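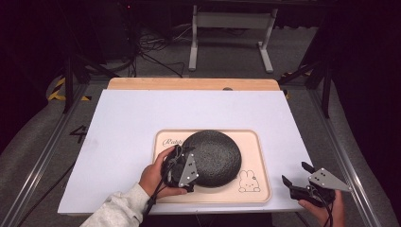 Where should the first speaker go?

Put it in the room where you spend most of your waking time, at the height of your elbow when you are standing, and a hand's width or more from the nearest wall. For most families that means the kitchen. You can always move it later, and the hub will not mind a bit.

Section 2: Setting Up Your Speakers with the Jerkeven Hub

By now you should have the hub itself plugged in and talking to your home network, with its small front light glowing a steady green. If the light is amber or blinking, please go back to Section 1 for a few minutes before you carry on. We know it is tempting to press ahead once the boxes are open, but the steps below will only frustrate you if the hub isn't ready.

The Jerkeven hub works with wireless speakers from many makers, old and new, and you do not need a matching set. Plenty of our customers start with one speaker they were given as a present and add to it over the years. The wording on your own speaker's buttons may differ from ours, so keep its leaflet nearby if you still have it.

Before you begin

You will want the phone or tablet you used in Section 1, the power cord that came with each speaker, and a free outlet in each room. A pencil is handy too. When there are several speakers in a house, people lose track of which is which faster than they expect, and a scrap of paper saying "den" or "upstairs hall" under each one saves a good deal of walking back and forth.

Set up one speaker at a time, from start to finish. Leave the others unplugged until their turn comes.

Choosing a spot

Sound behaves differently in every house, and you are the best judge of yours. Still, a few habits will serve you well in nearly any room.

Choose a flat, steady surface that can take the weight of the speaker without wobbling. A shelf that rattles when you shut the door will rattle when the music is playing, too, and you will spend an evening hunting for a buzz that seems to come from the speaker and is really a picture hook or a loose spoon. If your only choice is a shelf with a bit of a wobble, a folded cloth under the speaker often quiets things down, so long as it doesn't cover any vents or openings.

Keep the speaker out of deep corners unless you like a lot of bass. Two walls meeting behind a speaker make the low notes bloom, and while that can be lovely for an old organ recording, it makes voices on the radio sound as though the announcer has a cold. Pull it forward a little, listen, and pull it forward a little more. Small moves matter more than people think.

Try to leave a clear path between the speaker and the place where you sit or stand. Curtains, tall houseplants and the backs of stuffed chairs all soak up the brighter part of the sound. Bookshelves are fine, provided the speaker sits at the front edge of the shelf instead of being tucked in behind the books.

CAUTION: Do not place a speaker next to a sink, on a stove, on a radiator or on the edge of a bathtub. Keep cords out of walkways and away from young children and pets. If a cord is nicked or frayed, stop using it and get a replacement from the speaker's maker.

Adding a speaker to the hub

1. Plug the speaker in and let it start up. Some take a moment and some take as long as it takes to fill a kettle. Wait until its own lights have settled.

2. Open the Jerkeven app and touch Rooms, then Add a Speaker. If the app asks to use your location or find devices on your network, say yes. It needs that permission to see the speaker, and you can turn it off again afterward under Privacy.

3. Put the speaker in pairing mode. On many speakers you do this by holding down a button on the top or the back until you hear a chime. On others it happens by itself the first time you plug them in.

4. Look for the speaker's name in the list on your screen and touch it. The name may be a jumble of letters at this stage, and we will fix that shortly.

5. When the app asks for the hub code, enter 2238. You only need it the first time you add a speaker from a given phone. Once you have finished the section, you may like to change it to something of your own, and Section 9 explains how.

6. Wait for the words "Speaker added." Try not to leave the app while the circle is turning. If your phone goes to sleep, wake it gently and see where things stand before you start over.

7. Give the speaker a name. Short, plain names work best. "Kitchen" is better than "Kitchen speaker by the window," particularly if you share the house with somebody who will be shouting it from the next room.

8. Touch Play Test Sound. You should hear three soft notes. If you do, well done, and on to the next one!

NOTE: If you have speakers that look alike, the test sound is also the easiest way to find out which one you have just added.

If the speaker doesn't appear in the list

Take a breath and try the simple things first. Nearly every letter we get on the subject ends with one of them.

Check that your phone is on your home network and hasn't wandered off to a neighbor's or to its own mobile service. Bring the speaker into the same room as the hub and pair it there, then carry it to its proper place. Switch the speaker off, count slowly to ten, and switch it on again. If the speaker used to belong to a friend or was set up in another house, it may still be loyal to its old network, and you will need to reset it as its leaflet describes before it will make friends with yours.

Older speakers from the Marti line need their own software brought up to date before they can join. The Marti app does that, and it can be slow, so start it before supper and come back to it afterward.

Grouping rooms

Once you have two or more speakers on the hub, you can have them play together. Touch Rooms, then Make a Group, and tick the ones you would like to join. Give the group a name in the same way you named the speakers. "Downstairs" and "Everywhere" are the ones most people reach for.

Ingeborg Fuchs, who tested the grouping feature for us in a tall, narrow house with a great many stairs, found that she liked the kitchen and the landing joined in the mornings and kept apart in the evenings. You can do the same with a schedule. Open the group, touch When, and choose your days and hours. Her Monday group starts at the hour she puts the coffee on and stops when she leaves for work, and she says she has not touched it since February.

If you notice a faint echo as you walk from one room to the next, the speakers are a hair out of step. Open the group, touch Line Up, and stand in the doorway between the rooms while the hub plays a series of clicks. Stay as quiet as you can until they stop. Dogs seem to find the clicks very interesting, so you may want to do it while yours is out in the yard.

Keeping your speakers clean

Dust is hard on speakers, and it collects most on the ones we forget about, up on the tops of cabinets. A light going-over whenever you dust the rest of the room is plenty.

1. Unplug the speaker and let it sit until it is cool to the touch.

2. For fabric coverings, use a soft, dry brush, such as a clean paintbrush or a clothes brush. Work in one direction with light strokes. Turn the speaker as you go so that you don't press too hard on any one side.

3. For smooth parts, wipe with a soft cloth that has been dampened with plain water and wrung out very well.
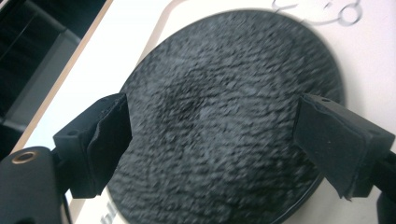 4. Let everything dry completely before you plug the speaker back in. Overnight is best if you were generous with the water.

CAUTION: Never spray cleaner on a speaker or poke anything into its openings. Don't use furniture polish, rubbing alcohol or a vacuum hose without a brush fitting. Pulled threads in a fabric cover can't be pushed back in, however patient you are.

If something sticky has been spilled, blot it straight away and resist the urge to rub. Jam is the usual culprit in kitchens, and it comes up nicely with a barely damp cloth and a little time. Check the maker's leaflet before you try to remove a fabric cover, as many of them are glued in place.

Moving a speaker to another room

You don't have to add a speaker again when you move it. Unplug it, carry it with both hands under the base, and plug it in where you would like it to be. Then open the app, touch the speaker's old name and type the new one. Groups and schedules follow the speaker and not the room, so have a look through them afterward, or you may find the guest bedroom joining in with breakfast.

Steltard speakers with a separate stand should be taken off the stand before you carry them. The catch is underneath.

Getting help

The help pages in the app are arranged by what you see or hear, so you can look up "no sound" or "crackling" without knowing the cause. Printed help starts on page 145 of the full manual, along with the address of our repair workshop in Liscombe. If you write to us, please mention which speakers you own and in which rooms you keep them. A small sketch of the house is always welcome.

Continue to Section 3 to add your radio stations.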